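# Seasoning a load of green logs at home

Green wood bought in spring costs less than wood sold ready to burn, and if you have somewhere to put it there is no great skill in drying it yourself. What follows is how we do it at Dullemside with mixed hardwood, mostly ash and birch with a bit of oak when a tree comes down. It assumes you are starting with rounds that have already been cut to length. Felling and cross-cutting are covered on another page.

## What you need

- A splitting maul or a hydraulic splitter
- A chopping block, knee height or a little lower
- Pallets or bearers to keep the stack off the ground
- A roof of some kind, even a sheet of corrugated iron
- A moisture meter with two pins
- Gloves, boots with toecaps and eye protection

A maul of 8 lb does for most people. Heavier ones tire you out before the pile is half done, and tired people miss.

## Choosing the spot

Wind does more of the drying than sun. A stack in full sun against a closed fence will dry more slowly than one in part shade with a breeze going through it. Ours stands side-on to the prevailing south-westerly, on a slight slope so that rain runs away under the pallets.

Leave a gap of a hand's width or more between the stack and any wall. Don't build against the house. Damp gets into the brickwork and so do woodlice.

If the ground is soft, lay slabs under the pallets before you load them. I didn't the first year, and one end sank and took the whole row over in the night.

## Splitting

Split as soon as you can after the wood is cut. Bark holds water in, and a round left whole can sit for two years and still be wet in the middle. Ash splits easily when green. Birch must be split early or it rots inside its own bark, which looks perfectly sound from outside. Oak is slower to dry than either and should have its own stack.

Work like this:

1. Stand the round on the far side of the block, so that a miss goes into the wood of the block and not your shin.
2. Look for cracks already running out from the centre and line the maul up with one of them.
3. Keep your feet apart and level. Bend your knees as the maul comes down.
4. Take large rounds apart from the outside edge, working inwards. Hitting a big round in the middle mostly just sticks the maul.
5. Leave knots for last. Anything that won't go after several good blows goes in the pile for the splitter.

Aim for pieces the width of your hand across the widest face. Thicker ones burn for longer but need another season. Keep a few thin ones back for lighting.

Finn Bauerfeind lends us his splitter for a weekend each year and we save the forks and knots for that. With a hydraulic splitter, one person loads and works the lever. Accidents tend to come from one person holding the log while another works the controls.

## Stacking

Start with the ends. Build a square pillar at each end of the row by laying pieces crossways, two one way and two the other, and pick flat ones for this. Then fill in between the pillars with everything else, all facing the same way, cut ends to the wind.

Pack them so that they don't rock, but don't hunt for a piece to fill every hole. The holes are there for the air. Lay the top course bark side up, particularly if the roof is a makeshift one.

We stop at chest height. One row deep is best. If you must go two deep, leave a gap between the rows and tie them together with a long piece every so often.
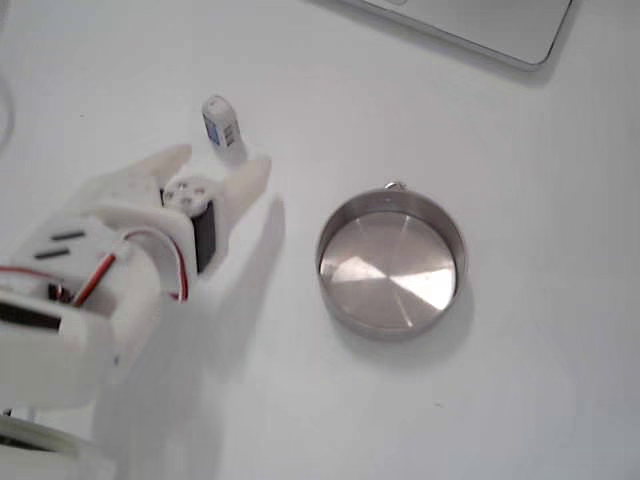
Should the sides of the stack be covered in winter?

Leave them open. Cover the top only, with an overhang front and back, and let the wind through. Driving rain wets the outer faces of the logs, but that surface water goes again in a dry spell. A tarpaulin pulled down to the ground keeps the damp in, and you will find mould on the bark by the time you come to use it.

For a roof, corrugated iron weighed down with a few heavy rounds is enough. Pitch it slightly to the back. If you have only a tarpaulin, fold it to the width of the stack and lash it to the pallets with cord through the eyelets. Check it after every gale.

## Checking the moisture

Meters are cheap and good enough for this job. The mistake is to push the pins into the outside of a log that has been sitting in the wind. It will read low. Take a piece from the middle of the stack, split it, and push the pins into the fresh face along the grain, halfway between the ends.

Do this with several pieces from different parts of the row. Last September our ash gave 27 per cent in the lower course while the top was already fit to burn. The grass had grown up in front of the pallets and shut off the air. We cut it back, and now do that every few weeks through the summer.

You want it under 20 per cent before it goes in the stove. Above that you get smoke, black glass and tar in the flue.

If you have no meter, knock two pieces together. Dry ones ring and wet ones thud. Look as well for cracks across the cut ends and bark that comes away in your fingers. These signs are a guide only, and oak in particular will crack at the ends long before it is ready.

## How long to allow

| Wood | Split and stacked by | Ready |
|---|---|---|
| Ash | Early spring | The next winter, in a good spot |
| Birch | Early spring | The next winter |
| Beech | Spring | The second winter |
| Oak | Any time | The second or third winter |

Wood split in autumn does very little until the following spring, so don't count the winter months.

## Bringing it in

Move a week's worth at a time into the porch or a dry shed. Keep baskets of logs well away from the stove itself. Brush off loose bark before it comes indoors.

Use the oldest row first. I chalk the month and the type of wood on a board at the end of each row, after a year in which Timo Haberkorn filled the barrow from the wrong end and we burned green oak until Christmas. Chalk washes off the exposed boards, so those are done in wax crayon.

When a row is finished, lift the pallets, rake out the bark and rotten bits underneath, and replace any broken slats before the next load arrives. The rakings go on the path behind the shed.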